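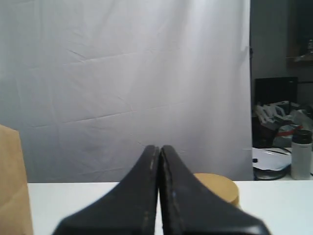
Fingers closed, with the white table and cloth behind.

Budgeting for a bench packing arm

Price the parts that wear before you price the arm. Quotes from Brendix and Caltitz both lead with reach and payload, and both leave fingers as an extra line. Ask for that line in writing.

1. List every item the arm must hold. Note the widest, the heaviest and the smoothest.

2. Order finger sets. We allow 6 a year for one arm at Pikham, at 40 pounds a set. Scuffing on the inner edges is normal; replace when the tips no longer meet.

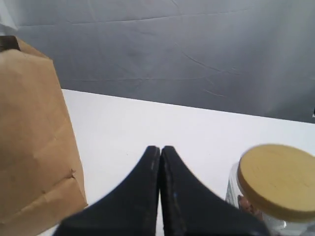

Ponce disagreed with the sum: six sets is too many for a bench that runs one shift, and the money would be better put towards a second wrist camera.

Keep the camera as a separate line in any case, so that either figure can be changed alone.

3. Cost the table and backdrop. A plain white top and a hung cloth are enough for trials. Add clamps and lighting.
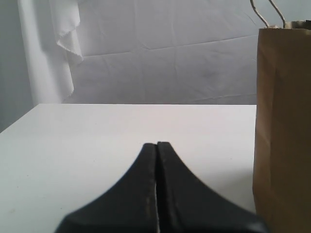 Fixings are often missed at this stage, as are spare cables. Our bench total, without the arm, came to 942 pounds.

4. Test with cans and paper bags before signing. Ask for 2 weeks on loan, and book early if you need July delivery.
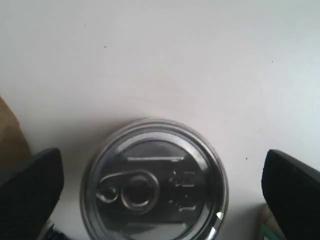

Can top between the open fingers, seen from the wrist camera.

We use cookies to count visits. Accept | Settings

© Pikham | Contact | Back to top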